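Kit bras double Drorska – retour après un trimestre au club

On l'a pris pour le club robotique du collège, atelier du jeudi, groupe des grands. 197 euros la rallonge « pinces et câblage », le reste du kit avait été payé par le foyer. Livraison correcte, notice Trinell moins : traduite à la va-vite, deux schémas inversés, et le chapitre calibration carrément absent. On l'a trouvé sur un forum.

Montage : trois séances. Prévoir des tournevis corrects, ceux fournis s'arrondissent tout de suite. Le câblage, bof. Ça pend, ça s'accroche, on a remis des colliers partout et il en faudrait encore.

L'exercice de l'année s'appelle Toledo (idée des élèves, ne pas chercher) – ramasser des bonbons emballés et les mettre dans un bol. Simple sur le papier. Les papillotes glissent, les bouts torsadés se prennent dans les doigts, et le programme de base serre beaucoup trop fort. Environ 20 minutes pour régler la force, à refaire a chaque changement de pince. 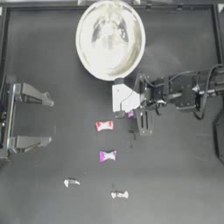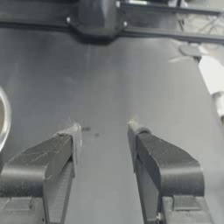
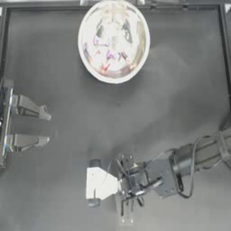
Gunvor Grønli répond que chez eux le serrage se règle une fois pour toutes si on fait la calibration moteurs à froid, avant de lancer le moindre script, et que le défaut vient plutôt du logiciel Pestano que des pinces. Elle conseille aussi de faire noter les valeurs par les élèves dans un cahier, pas dans l'appli, qui les perd à la mise à jour.

Bon. Testé depuis, à froid donc. C'est mieux, pas parfait. La mise à jour par contre, confirmé, tout perdu en novembre.

Les plus : solide, pièces vendues à l'unité, les élèves comprennent vite la logique des deux bras. Les moins : la notice, le bruit, les patins de doigts qui s'usent trop vite à mon gout. Et le SAV, 3 mails avant une réponse.

Je rachèterais ? Oui pour un club qui a déjà un adulte à l'aise avec Python. Sinon commencer par un seul bras. Prochaine étape la coupe inter-collèges, on garde les bonbons et on passe au chrono.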